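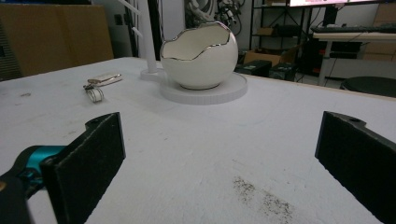
Ovcombe library to stay open later starting in February

By Khrystyna Kravets
Updated 4:28 p.m.

The Ovcombe public library will stay open until 9 p.m. on weeknights beginning in February, after the town council voted 6 to 2 to pay for the extra hours through the end of the school year.

The building on Florkell Street now closes at 6 p.m. The change adds three hours each weeknight. Weekend hours will stay the same.

Library staff asked for the money last fall, when the study room at the high school was closed for heating repairs and students began using the library's reading room after class. Many of them had to leave before their rides came, according to the request sent to the council.

The request also pointed to adults who work during the day and have trouble getting to the library before it closes. In a survey handed out at the front desk, later hours were the most common thing people asked for, ahead of more computers and a second book drop.

Two part-time workers will be hired to cover the evening shift. One will work at the front desk and the other will help in the children's section until 7:30 p.m., when that part of the building will close for the night. The main floor, the reading room and the public computers will be open the full time.

The two council members who voted no said they supported the library but wanted the question held until the spring budget talks. One of them asked how the town would pay for the hours after June. The town manager told the council that the money for this year comes from savings on a roof project that cost less than planned, and that any longer plan would have to go through the regular budget.

The Zudgate bus, which stops across the street from the library, makes its last trip at 8:22 p.m. Riders who stay until closing will need another way home. The town has asked the bus company to look at a later trip but has not received an answer.

Parking in the lot behind the building will be free after 5 p.m., as it is now. The lights in the lot are on a timer and will be reset to stay on until 9:30 p.m.

Some programs will move to take advantage of the new schedule. The English conversation group, which has been meeting at lunchtime, will switch to 7 p.m. and will have room for 22 people. A tax help session will be offered in the evening for the first time, with 28 appointments open. People can sign up for either one at the front desk or by phone.

The Bitar Room, on the second floor, can also be reserved by local groups in the evening. Groups must be finished and out of the room by 8:45 p.m. There is no charge for groups based in Ovcombe.

Staff will keep a record of how many people come in after 6 p.m. and report back to the council before the budget vote. Books on hold will be kept at the desk for a week, as before, and the outside book drop remains open at all hours.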